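Desdale Ballot Box, 11 Liter

A locking ballot box for council straw polls, ward meetings and club elections. It holds up to 200 folded ballots and comes with two keys and 6 numbered seals. The slot has a sliding cover that can be sealed when voting closes.
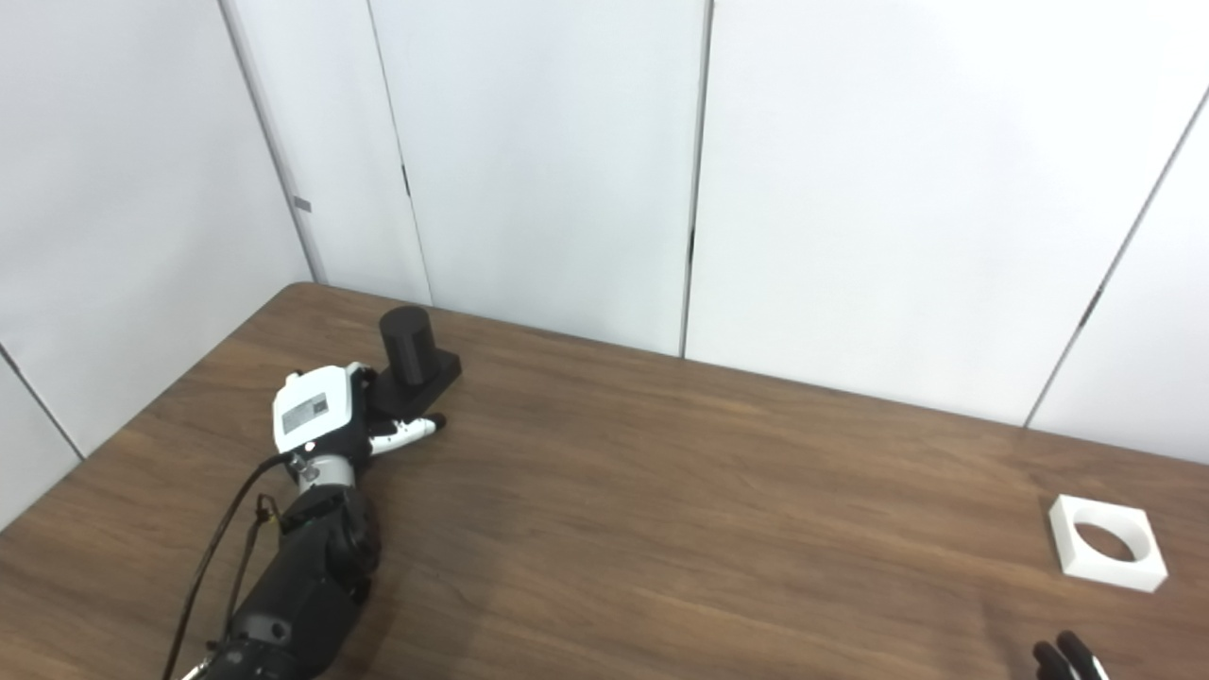 What's in the box

Ballot box with hinged lid
Two keys
6 numbered seals
Blank label for the name of the race
Seal record sheet

Setting up

Open the lid and show the inside to the poll watchers before you lock it. Write the seal number on the record sheet and have two people sign. Keep the box on a table where the clerk can see it.

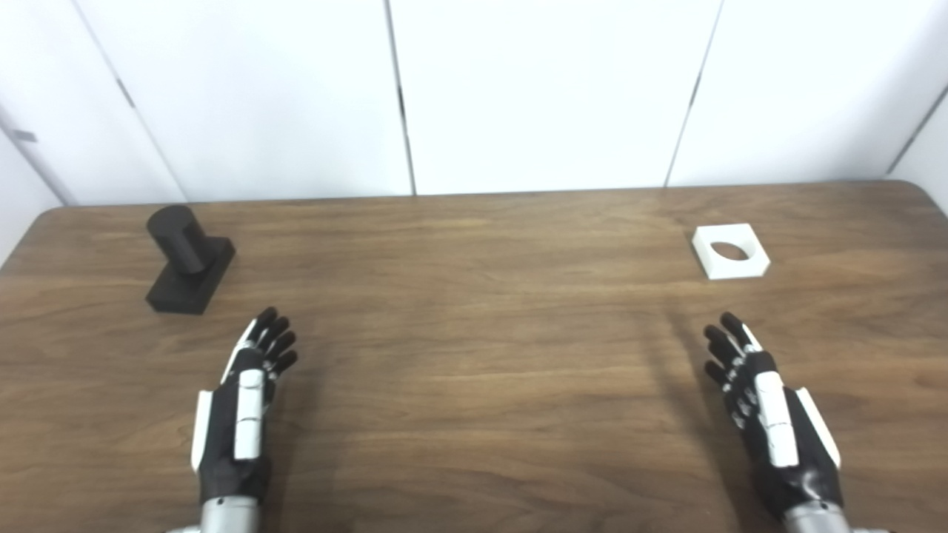
When voting ends, close the slot cover, fit a second seal and record that number too. Keys should stay with the clerk until the count.

Ordering

Single boxes ship in 9 business days. Towns ordering for October elections should contact Sachiko Kubo at Fluladard, who handles public accounts. Extra seals are sold separately.
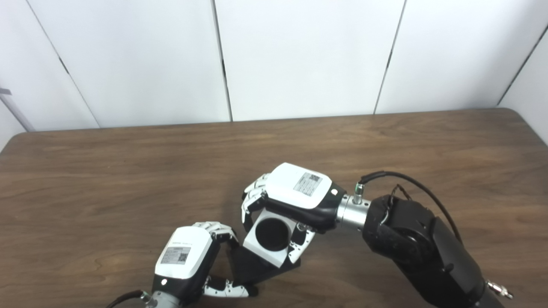 Wood-grain table and white wall panels

Page updated Aug 9, 2025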